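Wevon - Call for participants: teleoperation of two-arm robots

We are looking for people who will teach our robots simple household and garden work. You do not need to be an engineer. What we need is calm hands, patience, and that you come on the days you have promised.

The work is done at our Kestent site. You sit at a desk and hold two small control arms, and the two robot arms in the cell repeat your movements. Each task is shown many times, from start position to end position, and after every attempt you mark it as good or not good. Most people need one day until they feel comfortable with the grippers, so please do not worry if your first attempts are slow.
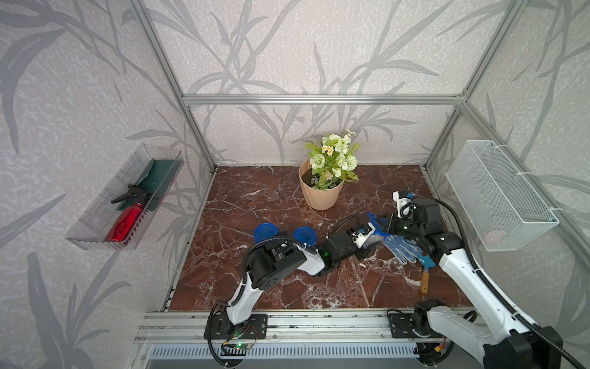
The tasks change every week. At the moment we record tidying tasks with small garden tools, gloves and containers. Soft things are more difficult than hard ones, and for these we pay the same rate but ask for fewer attempts per shift.

What we offer:
A paid training day with Hertta Turunen
30 paid hours per month, in shifts you choose yourself
A contract until the end of June
Coffee, and a chair which can be adjusted properly

What we ask:
You are at least 18 years old
You can see well at near distance, glasses are fine
You can use both hands at the same time
You understand written instructions in English
Left-handed persons are very welcome, we have too few of them

Experience with game controllers or remote-controlled models is a plus but it is not required.

To apply, please write some lines about yourself to Irfan Ismail at Wevon and tell which days suit you. We answer to everybody. The applications are read in the order they arrive, and the first training group starts when it is full.

Published February 9, 2021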